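Category: Meeting notes / Workshop / Cell 6

Minutes of the maintenance meeting, Sulholm workshop, 16 October 2019

Present: Corentin Boyer (chair), Pascal Delorme (minutes), the two operators from the early shift, and for the second half Leclerc's service desk by phone. Thank you to everyone who stayed past the end of the shift, and to whoever brought the plum cake, which went very quickly.

1. Last meeting's notes
Read and agreed, with one small fix: the part number for the spare drive belt should end in 3918. Pascal had copied it wrong and says sorry to the stockroom, who spent a good while looking for the other one.

2. How Cell 6 has been running
Corentin was glad to report that the cloth-folding cell has had a much kinder few weeks than it had over the summer. The early shift agreed, though they would still like the start-up routine to be shorter. At present the arm goes to its home position, opens and closes the gripper twice, and then waits for someone to press the green button, and if you are at the other end of the room fetching cloth it simply sits there waiting for you. Corentin will ask Leclerc whether the second open-and-close is needed at all. We talked about this for longer than planned, and it was a good talk -- several people had been working around it quietly for months.

3. Cleaning and grease
The pivots are still getting Dultolix grease every 60 hours of running. The early shift asked if that could be stretched, and Corentin would prefer to leave it alone until the full service at 1000 hours, when the whole gripper comes off and we can see the wear for ourselves. Please use the small brush and wipe off what's left over, as grease on white cloth means a rewash. The Seko vacuum is to stay by the cell from now on. It keeps wandering off to the packing benches, and we would all love to have it back!

4. Gripper pads 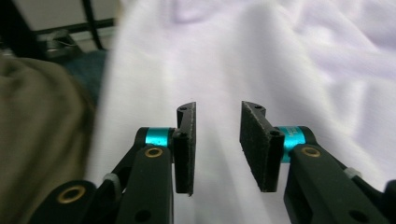

Pad care took up most of the second half, with Leclerc's desk listening in and being very patient with our questions. Their advice is to clean the pads at the end of every shift with a dry stiff brush, working from the top lip downward, and to keep solvent well away from them. The right pad has tiny pale specks of lint across its dark gripping face, and Corentin wants that kind of fluff brushed off before it builds up. While you are in there, have a look at the brass eyelets on the arms and at the white ties around the links, and write down anything loose in the cell book. Please don't tighten or trim the ties yourselves -- Pascal will do it with the power off.

One operator asked whether both pads should be changed together. Leclerc's desk said yes, always as a pair, and then the finger opening has to be taught again. Corentin will write the steps on a card and hang it by the controller.

5. Spares
We have one pair of pads on the shelf and would like two. Pascal to order, along with the belt under its proper number.

6. Any other business
The full service is penciled in for December, depending on hours run. Corentin to confirm with Leclerc and let both shifts know.

Minutes taken by Pascal Delorme. Corrections to him, please, before the next meeting.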